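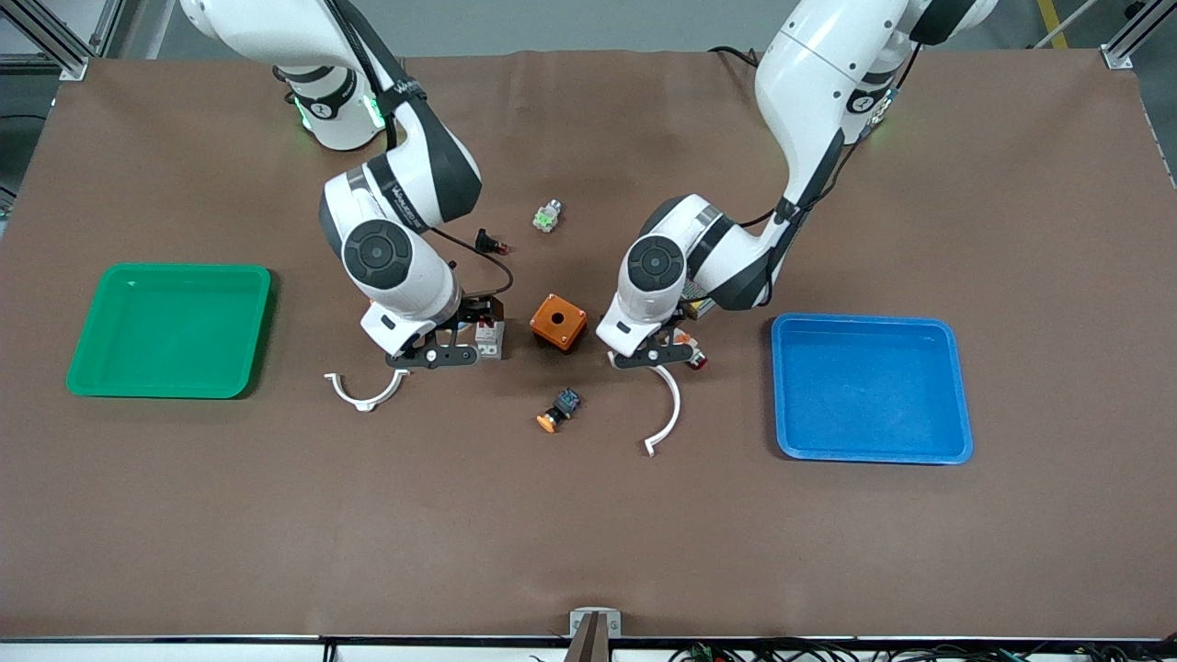

Small electrical parts laid out on a brown mat, with a green tray on the left and a blue one on the right.

Sorting small electrical parts before you start a job

Most of the time lost on a small wiring job goes into looking for things. A clip rolls under the bench, or a connector block ends up in the wrong jar. The tips on this page are for anyone who keeps push buttons, relays, plugs and clips at home and would like to find them again.

Cover the bench first

Use a mat that is bigger than the job. A plain color is best, and brown works well because white clips and bright buttons both show up on it. Avoid patterned cloths. Small screws vanish on them, and loose threads catch on terminals. If the mat curls at the corners, roll it the other way overnight and it will usually lie flat by morning.

Spread the parts out before you sort

Tip the jar out gently and push things apart with the side of your hand. Leave a gap between pieces. Stand boxes and enclosures upright so you can see which face has the hole. A push button will tip onto its side whatever you do, so leave it there.

Anything with a cable on it goes toward the back of the mat. Cables drag small parts with them when you pull.

Two trays are enough

Trinidad Quezada taught the evening repair class in Clostham where I picked up most of this, and she used two trays of the same size in different colors. Green was for parts going into the job. Blue was for parts going back to storage. Start with both empty. I tried four trays one winter and kept forgetting what the yellow one was for.

Rounded corners make it easier to scoop out the last clip with a finger. The edge should be high enough to stop a part from rolling out. Baking trays are fine as long as they are clean and dry.

What to check as you go

Push buttons: press each one a few times. It should come back up by itself. Make sure the nut is still with it.

Relay modules: hold them by the edges. Look for bent pins and cracked solder. Keep them in the bag they came in, or in an antistatic bag if that one is torn.

Connector blocks: open every screw two turns. Pull out any stub of old wire.

Plastic clips: squeeze lightly. Old ones go brittle and snap, and it is better to find that out now than when one is screwed to the wall.

Enclosures: measure the hole before you match a button to it. Write the size inside the box in pencil.

Putting things away

I use a Wendavine drawer cabinet, bought secondhand in July. Any cabinet with shallow drawers will do. Deep ones turn into jars again. Label the front of the drawer and drop one spare part in a clear bag taped next to the label if the name alone won't help you.

My neighbor Tülin Akbulut asked how many parts I had after I cleared the last coffee can. It came to 198, and 106 of those were clips. I kept half the clips and gave her the rest.

Do a full sort twice a year. It takes me about 3 hours with the radio on. In between, keep one small dish at the end of the bench for strays and empty it whenever it fills up.

Parts you can't identify go in a bag with the month written on it. If you haven't needed them by the next sort, take them to the electronics bin at the recycling center.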